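Projektbericht Arbeitsplatz und Unterlagen – Gruppe Karkby, Zwischenstand Dezember

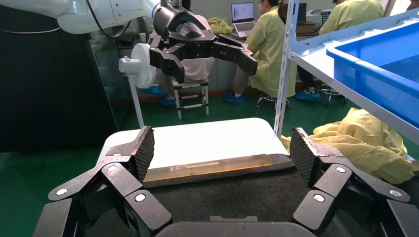

Foto: Projektgruppe Karkby

Thema: wie richtet man einen kleinen Arbeitsraum so ein, dass man darin länger sitzen kann. Drei Teilbereiche: Unterlage, Sitzen, Luft.

Unterlage. Weiße Platte mit runden Ecken, davor eine dunkelgraue, gesprenkelte Fläche. Kontrast gut, Teile findet man schneler wieder. Unsere zweite Platte ist 600 mm lang und 300 mm tief, passt damit in das Regal von Urquhart. Erste Bestellung bei Provex war 573 mm – falsch gemessen, unser Fehler.

Sitzen. Bisher weißer Klapptritt, schwarze Füße. Als Hocker ok für kurze Zeit, für einen ganzen Nachmittag zu hart. Kissen ausprobiert, rutscht. Offen: richtiger Hocker, Budget dafür 80 Euro.

Luft. Weißer Standventilator, dünne Stange, braucht wenig Platz. Auf Stufe zwei fliegen die Zettel weg, also Stufe eins oder Zettel beschweren. Laptop steht auf dem hinteren Tisch, bleibt auch da.

Noch zu tun:
Maße vom Raum in Flokemthorpe nachtragen
Skizze neu zeichnen, die alte stimmt nicht mer
Quellen einheitlich machen

Abgabe der Endfassung im Januar, Anhang mit Maßtabelle folgt.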